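11th February, hand gripper no. 3, pads and mounts

Ratih left a note that the left finger was creeping inward on long runs. Checked it before touching anything: with the trigger fully open, left finger sat a hair ahead of the right. Backed off both mount screws on the left side and found the lower one barely holding. Threadlocker had gone to powder. Cleaned both holes, new screws, blue threadlocker, let it sit over lunch.

Right side screws were fine. Left them alone.

Pads: took both off. Left one had a shiny patch near the tip and was starting to lift at the corner. Replaced the pair so they wear together. Old ones went on in January and the log says 1173 cycles, so well past the 600 we said we'd swap at. Maricel, can you put the reminder back in the Nikzad sheet? It dropped off when we moved tabs.

Wiped the lens with the dry cloth only. The spray leaves a film and we lose contrast toward the rim.

Trigger linkage had some play. Took up the slack at the barrel nut, half a turn. A full turn made it bind near closed, so went back to half. Opened and closed it 200 times by hand, no clicking, fingers meet flat along the whole pad. Finger gap at full open now matches left and right against the steel rule.

Width calibration redone after the pads, old file kept with "_prev" on the end. Don't load the old one by mistake, it reads narrow with new pads on.

After that, picking out of the cardboard box on the chair. Small mixed stuff, hard and soft edges, a clear plastic container, a wooden block, a round white container with a green logo on the lid.
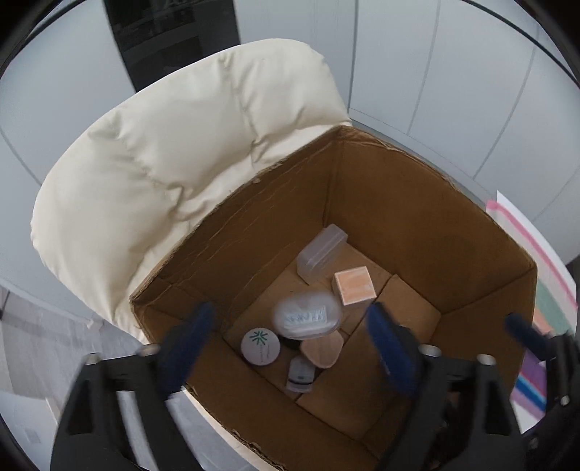 Want to keep an eye on the wall clearance. With the mounts square again the black bodies sit a touch wider than they did, so going in straight over the front edge is tighter. Coming in at a slight tilt is easier on the wrist too.

To do:
Order pads, one pair left in the drawer.
Ask Clustarov if they sell the barrel nut on its own.
Recheck left mount screws Friday.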